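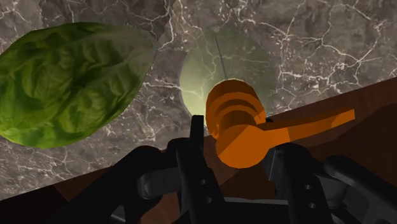
Royalty and Licensing Assistant, Kramer Audio Desk

Last updated: August
Reading time: 2 minutes

Kramer handles licensing and payments for independent podcasts. We keep track of who owns each show, who has the right to carry it, and what each party is owed when the ad money comes in. Our catalog currently stands at 51 shows, including Illesetti and the Bendgate family of business programs.

We are hiring one assistant to work on the monthly statements. The job is full time and reports to the licensing manager. You can work from home or from our office, but you will need to be online by 10 a.m. Eastern on workdays.

What you will do

Each month the ad networks send us their sales reports. You will load them into our payment system, which is called Brunoto, and compare them with the contracts. Where a host is paid a minimum guarantee, you will check how much of it has been earned back. Where a show has more than one owner, you will work out the split and note it on the statement.

You will also answer email from hosts and producers about their payments. Most of these are short questions about dates or tax forms. Disputes over contract terms go to the licensing manager.

New deals come in a few times a year. When one is signed, you will enter the terms, set up the payees and file the signed copy.

What we are looking for

- Experience in bookkeeping, royalties, accounts payable or ad operations
- Good working knowledge of spreadsheets
- Clear written English
- Care with confidential figures, as deal terms may not be discussed outside the team

A degree is not required. Training on Brunoto is provided and takes some 4 weeks.
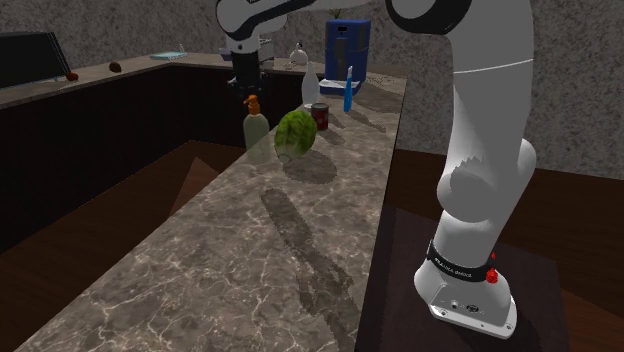

Do I need to have worked in podcasting before?

Experience in any kind of payments work is enough. Past hires have come from book publishing, music and insurance, and they learned the podcast side during training.

How to apply

Send a resume and a short cover letter through the form on our careers page. Please put "Licensing Assistant" in the subject field. Applicants we want to talk to will be asked to do a spreadsheet exercise, which has a limit of 60 minutes, followed by a video interview with the licensing team. The exercise is paid.

Pay range and benefits are listed on the application form. You must be authorized to work in the United States.

We use cookies to remember your settings and measure traffic. Accept all | Manage choices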